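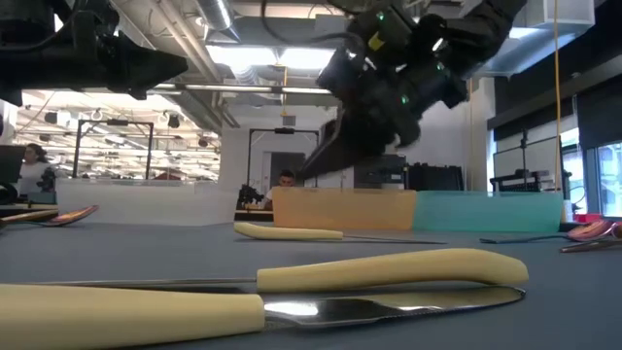

About Lakstead

Lakstead is a cutlery sorting and supply firm. We take in mixed table cutlery from caterers, event halls, school kitchens and care homes, sort it by type and pattern, check it, and send it back in counted sets. We also sell matched sets made up from stock that customers no longer want. The firm was started by Suleiman Oyelaran, who had spent several years running the wash-up and stores side of a banqueting business and wanted to deal with the part of the job that always came last.

What we handle

Most of what comes through is everyday stainless steel: table knives, table forks, dessert spoons, soup spoons and teaspoons. A smaller share is coloured or handled ware, meaning pieces with cream, black or wood-effect handles, and copper or gold-toned finishes. These are kept apart from plain steel from the moment they are unpacked. Coated finishes scratch if they travel under a heap of knives, and cream handles pick up grey marks from bare metal.

We do not take sterling silver, carving sets or kitchen knives. Pointed steak knives are accepted if they arrive in a rigid box with a lid. Loose steak knives in bags will be returned at the sender's cost.

How sorting works

Sorting is done on a flat, plain surface with a smooth matt finish. Pieces are laid out in single file with space between them, never tipped out in a pile. A serrated edge is easy to miss when two blades are touching, and a handle that has started to lift from the tang can only be found when the knife is turned over by itself.
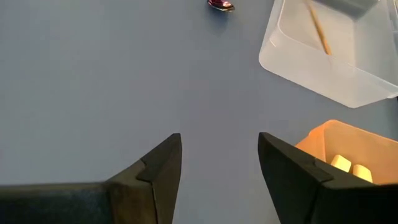
Blue-grey tabletop with an orange open-topped bin.

Each piece is assigned on three points, in this order: type, finish, pattern. Type is decided by the working end (bowl, tines or blade). Finish is decided by the whole piece, so a steel blade with a cream handle is filed under handled ware. Pattern is checked last against the reference board, which at present holds 109 patterns. Anything that does not match is set aside as unplaced and listed on the return note under that heading.

Table knives give the most trouble. Two patterns may share the same rounded tip and differ only in the length of the handle, and a batch from one hall will often hold three or four makes bought over many years. Where the customer has no preference, we match by overall length first and by handle shape second. Spoons are simpler, except that dessert spoons and small serving spoons are regularly mixed up. We go by the length of the bowl.

Bins and colours

We use low, open bins set in a row along the far side of the table, within reach but clear of the laying-out area. Low sides are preferred for short runs. Tall caddies hold more but have to be filled upright, and pieces dropped in from above knock against each other. The bins are light-passing plastic, so a fill level can be read from the side.
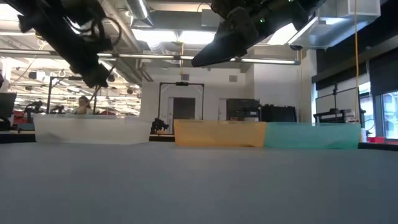 Bin row at the back of the table: frosted white, yellow-orange and teal-green.

Colours are allocated per job and written on the job card. They carry no fixed meaning from one batch to the next – a customer with two finishes may need two colours, and a customer with one may need the same two for knives and spoons. New starters sometimes ask for a permanent scheme. We tried one, and it lasted until the first batch with more groups than colours.

Checking and packing

After sorting, pieces are checked for bent tines, loose handles, pitting and worn coating. Rejects are bagged separately and returned with the batch unless we are told to scrap them. Good pieces are banded in sets of 12, all facing the same way, and packed flat in lidded trays. A full standard tray holds 312 pieces. Handled ware is packed with a paper sheet between layers and the number per tray is lower.

Batches are normally ready in about 6 working days. December is slower and we ask regular customers to book ahead.

Product lines

Matched sets are sold under two names. Follus is plain stainless steel, graded for daily use in canteens and halls. Klinhom is handled and coloured ware, sold in smaller quantities as it becomes available, and it cannot be reordered to an exact pattern. Both are used stock, sorted and checked as described on this page. Light surface marks are to be expected on Follus knives and are not treated as a fault.

Pirow is our counting and return note system. Every customer batch has a Pirow sheet showing pieces received, pieces placed, pieces unplaced and rejects. If the figures on the sheet do not agree with your own count, send us the batch number and the tray number before the trays are unpacked into service.

Sending us a batch

Cutlery should be clean and dry on arrival. Pack knives with the blades all pointing one way and keep coated pieces in their own box. Put a list in the top of the first box with your name, the types enclosed and any patterns you want kept together. A sample piece of each pattern, tagged, saves time at the reference board and is returned with the batch.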